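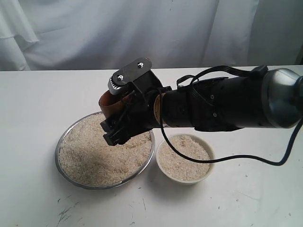
Erkari Wide Mixing Bowl, Stainless Steel, Large: Review

Tested for: dry storage at the counter, portioning, rinsing, general mixing
Also used: Clumora measuring cup, copper finish; Bustex flat-rim bowl for comparison

Large steel bowls are sold mostly on diameter and price. Neither tells you much about how one behaves when it is full of rice and you are taking cups out of it several times a day. I cook for a lunch counter that goes through a lot of medium-grain white rice, and the bowl on the portioning table gets more handling than any pot in the kitchen. The old one had a split in the rolled edge. The Erkari replaced it in September and has been in daily use for 34 working days.

Construction

The bowl is a single pressed piece with no seam in the wall. The rim is thin and turned outward. There are no handles, no pouring lip and no rubber ring on the base. Inside, the finish is a fine brushed satin; outside, it is closer to polished and shows fingerprints.

Wall thickness feels even when you press at several points between thumb and finger. There is slight flex across the rim if you squeeze opposite sides of the empty bowl. Full, it does not flex when lifted by two people or slid along a flat table. I would not carry it full by the rim alone. The edge is smooth enough but narrow, and the load ends up on a thin line across the fingers.

The base is flat in the middle and turns into the wall through a wide curve. This is the best feature of the design. A cup follows the curve all the way down, and the last layer of grain can be collected without a scraper. On the Bustex the corner between base and wall is tighter, and a round cup leaves a ring of rice behind on each pass.

Scooping

The procedure was the same throughout. Fill to just under the rim, level by shaking, remove level cups until the cup no longer fills in one stroke, then note how many came out before the bowl had to be tilted. The Erkari gave 118 cups before tilting. The Bustex, which is narrower and deeper, gave fewer per fill and needed tilting earlier.

Width helps at the start. There is enough open surface to enter at a low angle, and the cup fills in one movement. Width works against you near the end, when the grain has spread into a shallow layer and the cup has to be dragged. Pulling rice toward one wall with the side of the hand solves it.

Spillage is the main complaint. With the bowl filled nearly to the brim, a fast stroke toward the wall pushes grain over the edge. Going toward the center reduces this. So does stopping the fill two fingers lower, at the cost of a more frequent refill. I now stop lower.

The cup

The Clumora cup is a plain straight-sided cylinder. It levels cleanly with a flat blade, and the volume matched my reference measure within what I can read on it. The straight wall is slower to fill than a tapered scoop when the bowl is low, and quicker to level at any point. For portioning I take the easier leveling.

The copper finish is a coating. After the test period there is a dull band near the mouth where it meets the grain. The band has not flaked and wipes clean. Anyone who cares about appearance should buy the plain version from the same range.

Rinsing

A bowl this size is convenient for rinsing a batch in one go, if the sink will take it. Mine does, with 22 millimeters to spare on each side. Measure before ordering. The turned rim drips when you pour off cloudy water slowly, and a quicker pour behaves better. Some water stays under the fold of the rim after washing. Stand the bowl upside down on a rack for a few minutes, then wipe along the fold with a dry cloth.

The brushed interior releases starch without scrubbing if rinsed the same hour. Left overnight, it needs a soak.

Noise and stability

Dry rice poured into an empty steel bowl is loud, and the Erkari is louder than the Bustex. A folded towel under the base takes the edge off. The same towel stops the bowl from creeping on a smooth tabletop, a noticeable problem only when it is less than half full.

Comparison with the Pappas

I also had a Pappas bowl with a silicone base on loan for 4 days. It stays put and is quieter. The silicone collects dust and grain at its edge and has to be peeled back for proper cleaning. For whisking I would choose the Pappas. For dry goods and scooping the Erkari is simpler to keep clean.

Ratings

Build: good
Scooping, full: very good
Scooping, nearly empty: fair
Pouring: fair
Cleaning: good, allowing for the rim fold
Stability: fair without a towel, good with one

Recommended for a portioning station or any kitchen that keeps a working quantity of grain on the table. Less suitable for small sinks, shelf storage or batters that need a controlled pour. The lid is sold separately and was not tested.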